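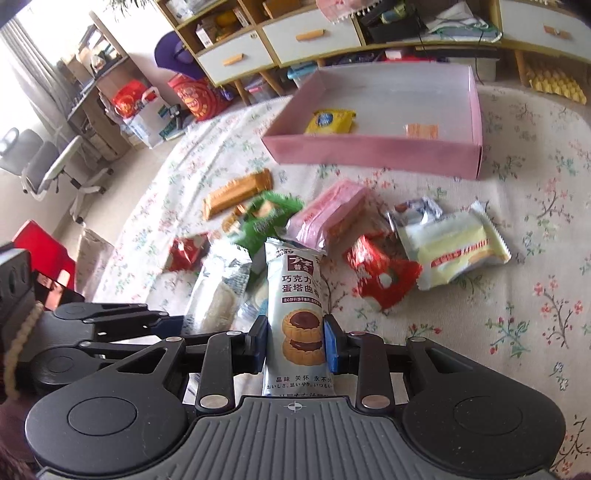 Fiction | By the Vinendale correspondent | Wednesday, June 25, 2025

The summer my grandmother turned 90 she decided she was going to learn to swim, and since I was the only one of the grandchildren without a job or a baby, it fell to me to drive her to the lake.

Now, you have to understand that Vinendale is a town built on a lake, and that my grandmother had lived in it for 60 years without going in past her ankles. She had rinsed children in it. She had thrown bread at its ducks and, one bad winter, a set of car keys that belonged to my grandfather. But she had never once put her face in the water, and when I asked her why she wanted to start now, she told me to mind the stop sign.

We went in the mornings, before the families came down with their coolers. She wore a navy blue suit she had ordered through the mail and a rubber cap with daisies on it that must have been older than my mother. Over that went my grandfather's bathrobe, and over the bathrobe, if there was any breeze at all, went my coat. It took a good while to unwrap her. I used to stand there on the sand with my arms full of clothes, feeling like a hat stand, while she walked down to the edge and looked the lake over the way she looked over a melon.

The first week she stood in it to her knees and talked. She told me about the boat, the Pretomia, that used to carry people across to the dance pavilion on Saturday nights (the pavilion is a boat storage place now, and smells like it), and how the band played on the deck coming home, and how the girls took off their shoes and let their feet hang over the side. I had never heard any of this. I had thought, I suppose, that she had come into the world already in an apron.

"Did you dance?" I asked her.

"Well, I didn't go over there to look at the curtains," she said.

The second week she got as far as her waist, and then one morning, without any warning to me, she bent her knees and sat down in the lake up to her chin. I dropped the coat. By the time I had splashed out to her, with my sneakers on and my phone in my pocket, she was perfectly comfortable and a little annoyed at the waves I was making.

After that we got down to business. I held my hands under her back, just under the water, and she lay on them and looked at the sky. She weighed hardly anything. She would close her eyes and her daisies would dip and bob, and I would feel her holding her breath, all of her stiff as an ironing board, and I'd say, "Breathe, Grandma," and she'd let it out through her nose like a horse and sink 2 inches and come up sputtering and say that I had let go. I never had. We did this every day it didn't rain, and one day when it did.

Afterward we sat in the car with the heater running, in the middle of summer, and had coffee out of the thermos and whatever sweet thing she had packed. She had strong opinions about sweets. Pie was for company and doughnuts were for funerals, but a cookie you could have any time, and you ought to have it before you were hungry so that you could pay attention to it. She broke hers in half and always gave me the half that was bigger, and then complained that she'd been shorted.

It was there in the car, toward the end of July, that she told me about the boy. He played the clarinet on the boat, and one night his hat blew off the rail, and he looked at it and looked at her and jumped right in after it in his good trousers. He swam back with the hat in his teeth. The whole deck was clapping. He hung there in the water in the light from the windows and called up to her to come on in, it was beautiful.

"And you couldn't swim," I said.

"And I couldn't swim," she said. She brushed the crumbs off the bathrobe. "He married a girl from Manis. I got your grandfather, and I wouldn't trade him, keys and all. But I've thought about that water."

I took her down at night, the first warm one we had in August. My mother would have had my head. There was a porch light on across the way and the frogs were going, and she left the cap in the car and walked in with her white hair loose, straight out to where it was deep enough, holding on to my arm. Then she lay back. I put my hands under her and waited for the ironing board, and it didn't come.

"You can let go now," she said, so I did.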